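Odville Set Passes 3,000 Simulated Demonstrations

June 2020

The tabletop set for the Odville project now holds 3,608 recorded demonstrations, all of them made in simulation with two arms and a multi-fingered hand on each. The first 3,000 were collected with a fixed object layout. Everything recorded after that uses random placement, and those are the episodes we expect to matter most for training.

The current task is mug into organizer. Each episode starts with both hands open and fingers raised, the organizer turned to a random angle between them, and the mug placed on the marble table either upright or on its side. The operator drives both hands through tracked gloves and ends the episode once the mug is released inside the box. Tipped starts take longer to record — the operator has to turn the mug before lifting it, and the thumb often closes on the rim too early.

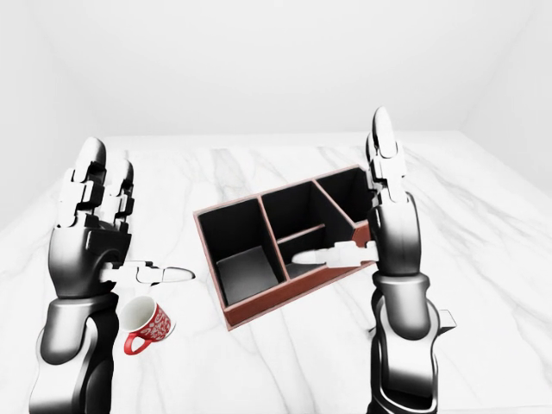

Changes to Recording

Joint positions for both arms and hands are now saved at every control step. Object poses are written to a separate file, so a policy can be trained with or without them. Failed attempts are kept and labeled by cause, in 4 classes: missed grasp, dropped object, collision with the organizer, and time limit. The Stundier loader reads the labels from version 3 onward. Older versions will skip them without a warning.

Tsai, our replay tool, has been updated to re-render any stored episode with different table and wall materials. Replayed episodes keep the motion of the original and do not count toward the total.

Next Steps

Collection on the Treston bench layout begins in July. Groups that want tipped starts only should filter on the start pose field, as the episode names do not carry it.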